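Work surface (bench assembly)

In bench assembly, the work surface is the flat top on which small mechanical parts are set down, inspected and joined. It is distinguished from the storage bench, which holds stock and tools between jobs. Most tops in common use are pale and free of pattern.

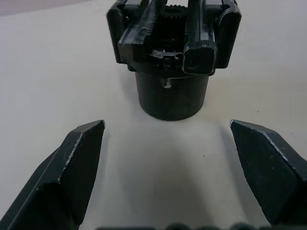
Color is the property most often discussed in writing on the subject. Alvar Sandberg's handbook for the Prorstead workshops recommended a light, matte top wherever dark components were handled, on the grounds that edges and small screws are easier to find against it. A black mechanism with a drum-shaped base, stood upright on plain white, keeps a clear outline even where soft gray shadows fall across the table. Glossy tops were discouraged – reflections were held to tire the eyes.

Size varies with the trade. The Stirkcombe pattern, drawn up by Marit Berge, allowed 200 millimeters of clear space on each side of the part. At Farkevmont, 17 benches were refitted to this pattern, and the older tops were kept for packing.

See also: Assembly fixture; Bench lighting; Parts tray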